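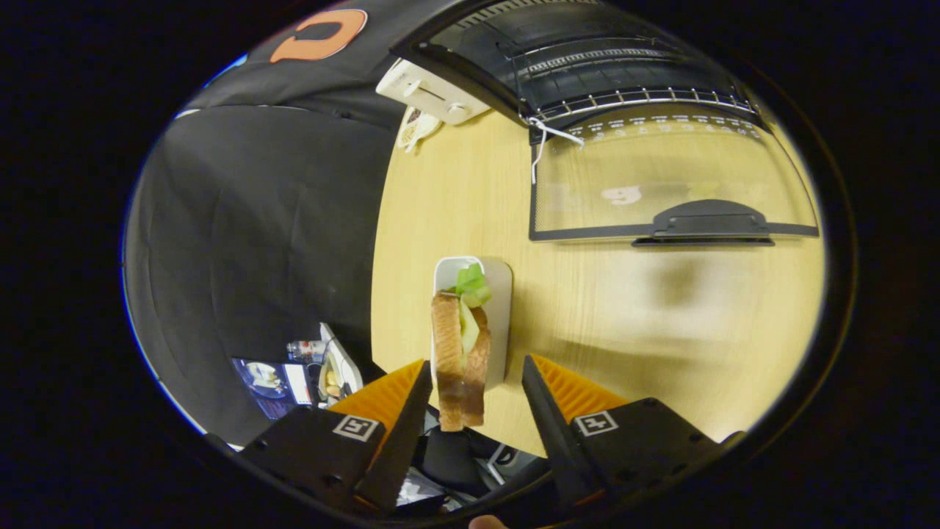 Leave the pads alone until something drops, was the advice I got in my first month at Diston, and a good few people reading this will have been told the same. I followed it for one whole winter. By January I was picking crumbs out of every screw hole on the gripper and wondering why half my grasps slid sideways.

So we begin this chapter with upkeep, before any talk of force or finger shape. I know, I know – you want to get to the picking! But a two-finger gripper that handles food gets mucky in ways that one moving boxes never does, and toast is the worst of the lot. It sheds. The crumbs settle between the fine ribs of the soft pads, and once the ribs are full you've got a flat, greasy surface where you used to have a grippy one.

My own routine takes 5 minutes. I wipe both pads along the ribs (going across them just pushes the muck deeper), then I look at the black finger plates edge-on to see that they lean in by the same amount. If one leans more than the other, the sandwich gets pushed over as the fingers close, and a sandwich pushed over near the wall of its holder will catch on the rim. You'll blame the software. I did, for a week.

After that come the marker stickers on the mounting blocks. The camera uses them to work out how far the fingers are open, so a smear of butter across one corner can spoil a reading. Use a dry cloth. The cleaning spray we had from Flostora was lovely on the pads and took the print clean off the stickers, and I had to set both of them up again from scratch.

Last, the screws. Nip them up every 40 grasps while the tool is new, then stretch it out as they settle. I kept a paper log for this, started on 11/09/2019, and the last entry is grasp 2,632, with a note beside it saying only "left pad, again".

Section 1 takes the pads off and puts them back on. You'll want the small hex key, a soft brush and a clear bit of table, and you should set aside 20 minutes the first time you try it.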